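Project report: writing the short bios for the Cirkesa scholarship booklet
December 2021

So my project was bios. Little ones! Every spring the Cirkesa scholarship puts out a booklet introducing its new scholars and a handful of former ones, and this time Veronica Enache (my supervisor) let me take the whole writing side of it, which was 19 people at a maximum of 200 words each. I thought that would take me two weeks. Ha.

The first thing I did was send everybody a questionnaire, and it was a bad questionnaire. I asked "What are your achievements?" and got back lists of prizes, or in Heino Sakalauskas's case one line saying he'd finished his degree and was glad about it. So I threw it out and called people instead. I asked what they were studying the year they got the award, what they dropped, and what they do on a regular morning now. That last one was the best question I had. Piret Vītola talked for ages about the bus she takes to the clinic and the patients she meets on it, and almost none of that fit, but I knew how her bio should open before we hung up.

Then came cutting. My raw notes for Agnese Ramanauskas alone ran to 3000 words (she's lived in a lot of places and did two master's degrees, and I wanted all of it). I'd print the notes, mark them up, and spread them out on whatever table I could get.

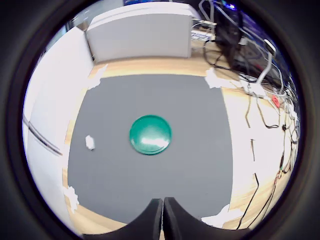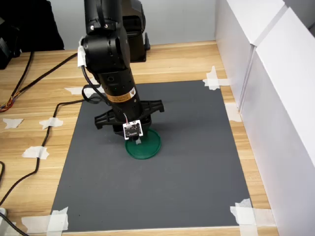
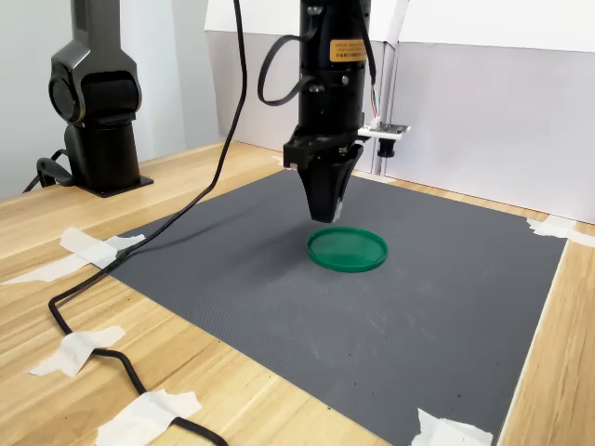
The order of facts in a bio turned out to be what I argued about most with Veronica. The old booklets always go birthplace, school, degree, job, family, and by the third page you're asleep. I wanted to start with the work and let the birthplace turn up wherever it mattered. We settled on a compromise: the first sentence can be anything true and specific, but the degree and the award year have to be in by the end of the second. The same argument spilled over into the page layout, where I kept asking for more white space around the names. I'd like each name to have as much room as the green disc in the first picture has, with all that plain gray mat around it, and the designer's first version had names squashed up against the text on both sides. We went back and forth and I got most of what I asked for, though the longer names still look cramped to me.

Checking was slower than writing. Priit Lapiņa's old program listed him under history and he swore it was philosophy, so I went to the archive folder, and he was right, he'd switched in April of his first year. I also got a job title wrong for somebody at Petrauskas (sorry again!) and caught it only when she read her draft. After that I sent every single bio back to its person before it went to Veronica, and I'd do that from day one if I started over.

What I'd still like to fix: the tone wobbles. The ones I wrote early sound like a brochure, the late ones sound like me on the phone. I rewrote four of the early ones and ran out of time for the rest.

Related reports
Interviewing former scholars by phone
Flater: a student newsletter from start to print
Sorting the Birel reading room letters
How we picked the booklet typeface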